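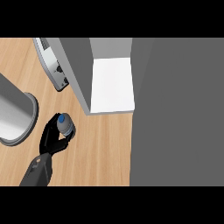

The Zitard soda maker cost me $80 on sale and has lived on my counter since February, between the toaster and the fruit bowl, where the bread used to go. I bought it to stop hauling water home from the shops. Before that I was getting through the usual small bottles with the bright blue screw cap, and the cupboard under the sink had become a sort of retirement village for the empties.

Setup took 6 minutes by the clock on the stove. The gas cylinder screws in at the back, the bottle clicks in at the front, and you lean on a button until the thing makes a noise like a goose being sat on. Two presses gives you a polite fizz. Three gives you something closer to mineral water. Four gives you a wet ceiling, and I'd ask that you take my word for it.

The taste is fine. It's tap water with bubbles, and if your tap water has a bit of the swimming pool about it, as ours does in Endwood, the bubbles carry that flavour straight up your nose. An hour in the fridge first helps a lot.

My gripes are with the bottle. It comes with one - one! - and the neck is too narrow for any brush I own. It can't go in the dishwasher either, a fact the manual keeps for page 2 of the section on warranty claims. Spares are sold separately in a colour called Glacier, which is grey.

My neighbour Florencia has the older Bramwell, which is uglier and quieter, and she's had no trouble with it. She has offered to swap precisely never.

Three and a half stars. I'd go to four if they threw in a second bottle.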